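Rurncombe Jam Notes

README

Hello! So this started as a shoebox of jam recipes and got a bit out of hand. I've typed up 127 of them now, all from handwritten cards, and put them in one big spreadsheet so you can search by fruit instead of squinting at someone's joined-up writing (some of it is shocking).

What's in it

jam.csv has one row per recipe, with the fruit, the sugar in grams, how long it boils and my own comments. 41 of them are plum. I don't know why, Rurncombe just likes plums.

cards.txt is the cards word for word, spelling mistakes and all.

Things to watch for

Ounces are turned into grams and I rounded them, so don't write to me about the odd gram. If a card only said "sugar to taste" I left the box blank. The Flunico marrow recipe says 700 g of ginger and I've kept it as written, but please don't make it like that!

Blank boil times mean the card didn't say. Test it on a cold saucer and trust your eyes.

Using it

Copy it, print it, change what you like. If you fix a mistake, send it back and I'll pop it in.

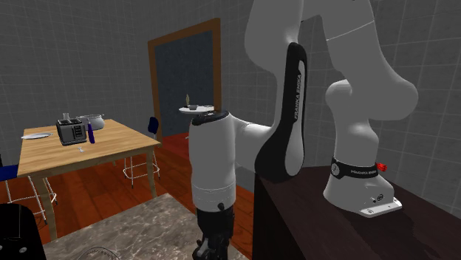 By Melnyk, last tidied in May

Chutneys are next, once I've found the second shoebox.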